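Utodow House, bedding and bedroom upkeep
Progress report to the Sydorenko Fund
Prepared by Daryna Zhuravel, house coordinator
April 7, 2026

1. Where we are now

The grant was given to us for renewing the bedding in the guest bedrooms and for making a steady routine of bed changing and linen storage. At the date of this report, 27 beds have a full new set: one fitted sheet, one flat sheet, a blanket and two pillowcases. The remaining beds in the house are six, all on the upper floor, and they still use the old sets. Their linen is ordered from Kerkero and the delivery is confirmed for May.

In the previous report I wrote that the upper floor would be finished before this one. It was not possible. The first delivery of fitted sheets was made for a thinner mattress and the corners came off when a person turned over in the night. We returned them, and the exchange took five weeks. The supplier did not charge us for it, but we paid the transport one way, and this cost is included in the table which Hnat Ivanyshyn sends separately.

2. Colors

The Fund asked why we changed from white to colored linen. In the old system all sheets were white and all sizes looked the same when folded, so single sheets were often carried upstairs for double beds and then carried back. Now each size has its color. Pink is for the single beds, gray is for the double beds, and pale green is for the two family rooms. The staff like this and new workers learn it on the first morning. One guest complained about the pink. We offered him another room and he stayed where he was.

The dark colors we keep only for blankets and covers. In the first washes they gave some color to the water, therefore they are washed apart from the sheets. It makes one more load on changing days and we have put this in the weekly plan.

3. Routine for changing a bed

The routine was written in the winter and corrected two times after the comments from the staff. In its present form it asks that everything is taken off the bed before any clean item is brought into the room. Pillows go to the head end, the sheet is pulled flat from the middle to the sides, and only after this the blanket is laid. Personal clothes left on a bed are moved to the chair, folded, and they are never put in the linen bag. We had two cases in which a guest's sweater went to the wash with the blankets, and one of them became too small to wear. We paid for it from our own budget.

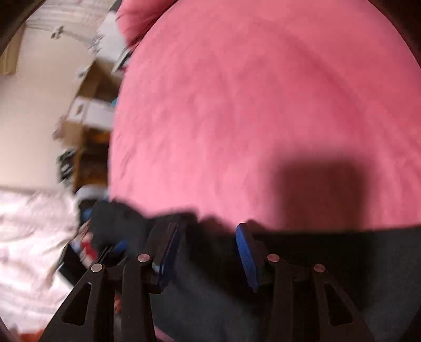
Bedroom work: pink bedding, with dark fabric in front.

Small wrinkles in a fitted sheet are accepted. In the beginning we tried to iron all sheets and it took too much of the morning. Now only the pillowcases are ironed.

4. Storage

The linen closet on the ground floor has new shelves, and every shelf has a label with the color and the size. The list of stock is kept in Clerkura, which the office was already using for the food supplies. At the last check it showed 58 flat sheets in the closet. Hnat found four more behind the water heater and they were added.

The closet on the upper floor is not ready. There is damp on the outside wall, and I do not want to put new linen there before it is repaired. The owner of the building has promised to send someone, but I do not have a date.

5. Money and requests

The spending is inside the plan, except for the transport mentioned in section 1. The line for laundry bags was not used in full, and I ask for permission to move the rest of it to mattress covers. Three of the covers we have are torn at the zipper and cannot be sewn again.

I also ask the Fund to accept the end of May as the new finishing date for the upper floor. The next report will include the final stock list and the invoices from the second delivery. Questions about the table can be sent to Hnat Ivanyshyn, and all other questions to me.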